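Home | Projects | Updates | Give | Contact

We use cookies to keep this site running. OK / Settings

Bekuria Small Things Sorting: progress report for the Grosura fund
11 March 2025

Hi Malcolm, and hello to everyone at Grosura who gets these forwarded!

So, where are we? The short version is that the backlog is moving. When I last wrote we had 302 donated boxes of odds and ends waiting and no real system for the little stuff, the cards and bands and rings and bits of cable that end up at the bottom of every box (you know the drawer at home? like that, over and over). Saranya and I have now settled on one way of working. Everything gets spread out on the wooden tabletop first, then it goes into trays by kind, and only then does anybody write a label. 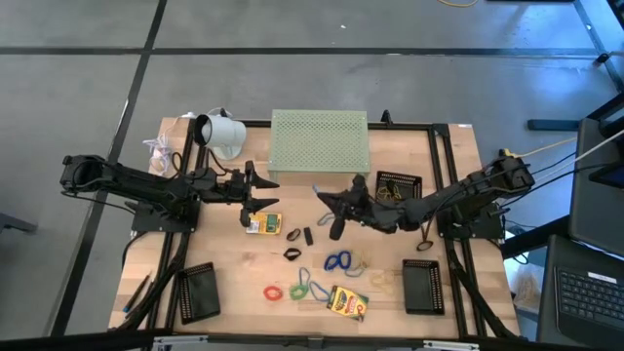

The labels were the slow part, I'll admit. We tried three wordings before Soledad suggested we borrow the categories the Chowdary store already uses, and that saved us a good deal of arguing. We're up to 857 labeled bags, against the 1000 I promised you by May, so I'm feeling pretty good about that one.

Money: we've spent less than planned on trays and more on bags (the first lot split, very annoying). I'd like to move the leftover tray money across to bags if you're fine with it. Rajeshwari has the receipts and will send them separately.

Still to do: the cables. They tangle, they take forever, and we have 4 boxes of nothing else. I'm setting aside a couple of afternoons for them and will let you know how we get on.

Thanks so much, as ever,
Narayanan Nair

Contact us | © Bekuria 2025 | Back to top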